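4.2 从语言指令到动作序列：规划器和感知到底怎么分工

上一节把整套软件的架子搭好了，这一节我想聊点更琐碎的东西，也就是我们在桌面整理任务里真正花时间的地方。先交代一下背景：整套系统我们内部叫 Jilier，底层控制沿用了 Flundovport 实验室早先写的那套阻抗控制接口，上层的任务规划是这次新写的。任务听上去很简单，操作者说一句“把小杯子放进同色的碗里”，机器人就得自己分清哪些是杯、哪些是碗，再排出一个先后顺序。

一开始我把感知和规划写成了两个完全独立的进程，感知每拍一张就吐出一份物体列表，规划器拿到列表就开始算。跑起来以后问题马上就来了：手臂一伸进视野，列表就短一截，规划器以为东西没了，于是重新规划，手臂往回缩，东西又冒出来，再规划一遍……我在屏幕前看着它来回纠结，又好气又好笑。后来加了一层“物体记忆”，每个物体都带一个置信度，被手臂挡住的时候只是慢慢衰减，不会一下子删掉。衰减的快慢由一个时间常数控制，我们最后取的是 43 帧，调得再短，老毛病就又回来了。

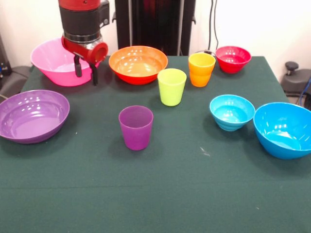

物体记忆的更新规则其实很朴素。每来一帧新图像，先用手臂当前的关节角把机身模型投影到像平面上，得到一张遮挡掩码；落在掩码里面的物体不参与匹配，掩码外面的才按颜色和轮廓去和记忆里的条目配对。配对用的是匈牙利算法，代价函数里颜色占的权重比位置大，这一点我们争论过好几次。我的理由是桌上的餐具颜色都很鲜艳，位置反而会被手臂碰歪。当然这样做也有代价，同色的杯和碗靠得很近时容易互相“抢名字”，所以我又补了一项轮廓面积的惩罚，写得不太优雅，但是管用。

再说说标定。固定相机和头部相机看到的桌面差别非常大，前者几乎是平视，碗沿的前后遮挡很厉害；后者从高处往下看，杯子缩成一个小圆，跟小碗很难分。我们把两路观测都变换到桌面坐标系里再融合，外参用 300 组手臂末端位姿一次性解出来。这个数字没什么讲究，就是某个周日下午我采到不想再采了为止（学生们都去吃饭了）。融合的时候，高度信息主要信固定相机，平面位置主要信头部相机，两边分歧太大的条目先挂起，等手臂挪开以后再看一眼。
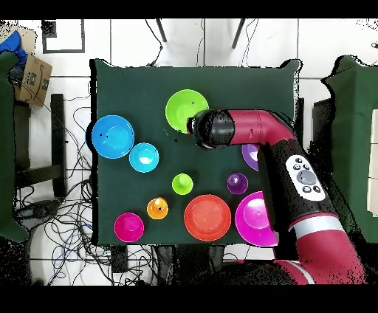 4.3 抓取前的悬停与再确认

有了稳定的物体列表，下一步就是动手。我们没有让规划器一口气把整条轨迹发下去，中间特意插了一个悬停状态：夹爪先到目标上方，张开，停住，等感知再确认一次目标的中心和碗沿高度，然后才往下走。审阅内部初稿的同事嫌这一步太慢，建议直接拿掉，我坚持留着。悬停时间平均多花不到两秒，换来的是下探阶段几乎不用再做横向修正，控制器那边轻松很多，力矩曲线也干净，我看着舒服！

悬停点的选法也值得说两句。对杯子，我们取杯口圆心正上方；对碗就不行了，碗口太宽，夹爪张到最大也跨不过去，只能夹碗沿。于是规划器会沿碗沿采样 20 个候选点，每个点算一个可达性分数，再扣掉和邻居碰撞的风险，分数最高的那个留下来。两个碗挨得近的时候，夹在中间的那一段碗沿基本都会被扣光，候选点自然就跑到外侧去了。这部分代码是从 Femard 的开源规划库里改出来的，原版只支持长方体障碍物，我们换成了旋转体，碰撞检查反而更快，这倒是个意外之喜。

还有一个小细节，容易被忽略：悬停的时候夹爪的朝向。早期版本让手腕保持默认角度，结果两根手指常常和碗沿的切线平行，往下走必定压在沿上。现在我们把手腕转角也放进采样里，让手指开合的方向尽量对着碗心。
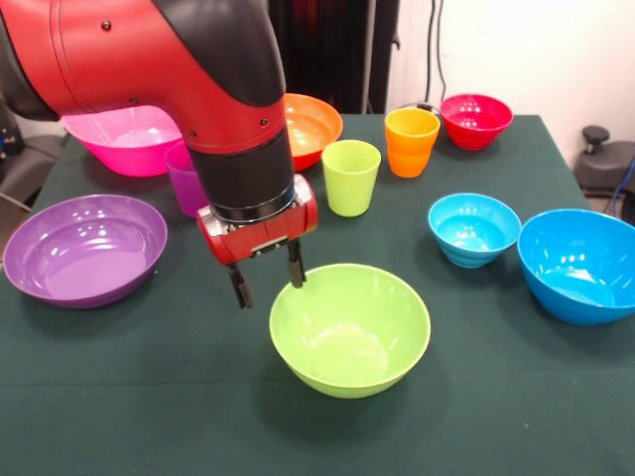 第 12 卷 第 3 期

当悬停确认失败时，系统不会报错退出，而是把这个目标的优先级降一档，先去做列表里的下一项。这样处理以后，操作者很少需要插手，日志也好读得多。我们一共记录了 3053 条悬停确认事件，每条都存了确认前后的目标位姿、遮挡掩码的面积，还有规划器当时的候选分数，方便事后回放。回放工具是我用业余时间写的，界面很丑，但能一帧一帧地拖，还能把两路相机并排对齐，组里现在调参基本都靠它。

从回放里能看出一个很明显的规律：失败大多集中在桌子的边角。靠近机器人底座的那一侧，手臂得折得很紧，可达性分数本来就低；再加上头部相机在那里看到的几乎全是手臂外壳，物体记忆只能吃老本。我试过把边角目标统一排到最后，效果一般，因为前面搬动别的东西时，边角那几个的记忆已经衰减得差不多了。后来改成每完成一项就让手臂退到一个“让视”位姿，给头部相机腾出视野，刷新一遍全桌，再继续。Jacobs 那边的团队在他们的分拣线上也用了类似的思路，我们两家的参数差得挺多，可见这东西跟桌子和相机的摆法关系很大。

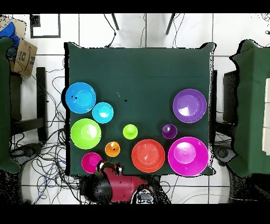 图 4　头部相机视角：夹爪位于桌面左下角的洋红色碗旁。

“让视”位姿本身是离线算好的，一共存了四个，规划器按当前手臂构型挑最近的一个去。我本来想在线优化，写了一半发现求解时间比手臂来回一趟还长，就放弃了。下一节讲指令解析的时候还会碰到这几个位姿，那里会多出一个麻烦：操作者有时候会在手臂后退的途中改口，旧计划该在哪一步作废，我们前后改过好几版规则，细节留到 4.4 节再展开。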